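Épicerie - le rayon snacks de Cukik s'agrandit

Ça bouge chez Cukik, l'épicerie de la rue du Port. Depuis mardi, deux étagères de plus au fond du magasin, côté caisse, pour les sachets importés. Nouilles, algues, graines grillées, et surtout les spécialités braisées que les habitués réclamaient depuis février.

Delia Grecu, la gérante, a passé la commande chez Sampaio, le grossiste. 26 cartons livrés lundi matin, déballés dans la journée. « On a tout rangé par goût, pas par marque, les gens s'y retrouve mieux », dit-elle.

Un sachet vert brillant, gros caractères chinois en blanc et photo de morceaux braisés brun-rouge, fait partie du lot. 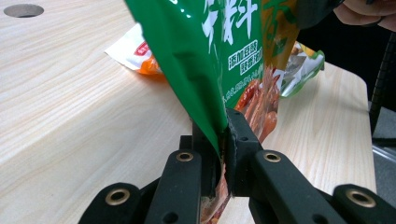 Dégustation samedi

De 10 h à midi, entrée libre. Povilas Vanags tiendra la table, petites assiettes et thé offert. Quelques sachets seront ouverts sur place - les plus épicés à part, avec une étiquette. Pour les allergies, demander avant de gouter, les listes d'ingrédients traduites sont à la caisse.

Horaires inchangés le reste de la semaine. Fermé lundi. Parking derrière le magasin, accès par la cour.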